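Share 2 | Print
Unit 4: Care of the hand-held gripper

Before each session, wipe the pads on both fingers and check that they close parallel. A pad that has crept on its mount shows first on light, ribbed objects, which roll out at the tip. Use shuttlecocks for the grip check. Take each by the skirt, lift, hold, set down. Repeat at all three table positions and log any slip on the Carroll sheet.
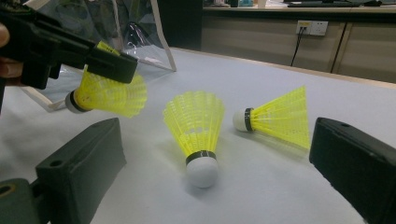
Fig. 4.1. Grip check with yellow plastic shuttlecocks.

Finger screws are torqued at fitting and checked every 2,000 cycles. Replace both fingers together - a worn finger paired with a new one pulls the grasp off centre. Record the serial numbers of the old pair.
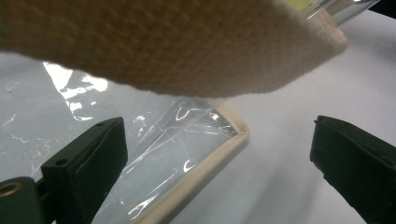
Rillitz, January

Clear plastic and knitted fabric are the harder cases. Glare on creased film upsets the finger tracking, so set exposure on the film and leave it fixed. With knits, look for fibres caught in the screw holes after every run. Loose inserts go back to Onero for refitting; do not glue them.

19 shares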